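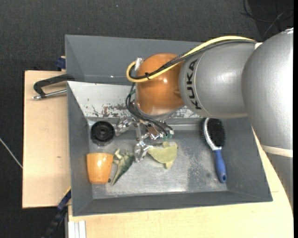
*A KUKA arm over a grey bin of household objects and toys.*

# Grimthorpe office gets its quiet hour, and wants more of it

Staff at Hivico's Grimthorpe office have voted to keep their no-meetings mornings going right through the autumn, after a trial in July that went down far better than anyone in the building had dared to hope.

The idea is wonderfully simple. Until 11 o'clock each day, no meetings are booked, chat alerts are switched off and the phones go through to a shared line answered by two people on a rota. Everyone else gets on with the one job they picked out the afternoon before. It goes on a paper card, propped up on the desk where you can't help seeing it, and the card goes in the recycling when the work is done (a surprisingly satisfying moment, we're told!).

So-yul Geum, who runs the customer accounts team, brought the plan to the rest of the office in the spring. She had been keeping a diary of her own working week and was startled by how little of it was spent on anything she had meant to do.

"I'd get to Friday with the same big task sitting at the top of my list," she said. "I wasn't being lazy, I was answering things all day long. I just never had a run at it."

Her team of 16 tried the new mornings first, and the rest of the floor joined in a fortnight later. Over the trial the office cleared 1010 items from its backlog of overdue queries, some of which had been waiting since the winter. The shared inbox, which had crept past 3000 unread messages, is now emptied every afternoon in two sittings, one straight after lunch and one before people go home.

It wasn't all plain sailing. The first week was noisy – lots of people popping over to a colleague's desk because they couldn't send a message – and the sales team found it hard to put off customers who were used to an answer within minutes. A few staff who start late to fit in the school run pointed out that they were getting barely an hour of the quiet time while early starters had three. They can now take a matching slot in the afternoon, marked with a green card on the desk, and the sales team has a person on the phone rota every day.

Ha-rang Jin, one of the late starters, was among the doubters and is now one of the keenest supporters. He uses his afternoon slot for the monthly reports, a job that used to follow him home.

"I used to do them in little bits, ten minutes here and there, and every time I'd have to work out where I'd got to," he said. "Now I sit down, I start at the top and I finish. I've had my evenings back. My daughter's teaching me chess and she's very strict about it."

The part that several people mentioned most warmly was choosing the next day's job before leaving. It takes a couple of minutes, and it means that the first decision of the morning has already been made. Some have added touches of their own: one corner of the accounts team breaks each task into steps on the back of the card, and another group has taken to closing every browser tab before they go, which sounded drastic to the rest of us until we gave it a go.

Meetings have changed as well. With only the later part of the day to fit them into, most have been cut to 25 minutes and a good few have gone altogether. The Monday catch-up is now a short written note, and anyone who wants to talk something through can add their name at the bottom. The long planning session has kept its full slot, by popular request, along with its biscuits.

Two neighbouring firms, Hägglund and Citov, have already asked to come and see how the mornings work, and a visit is being arranged for a Friday next month. Visitors are asked to arrive after 11, naturally.

Staff will look at the arrangement again before the winter break, when they will also decide whether to try a full quiet day once a month. Suggestions can go in the box by the kitchen door, and spare desk cards are in the top drawer of the stationery cupboard.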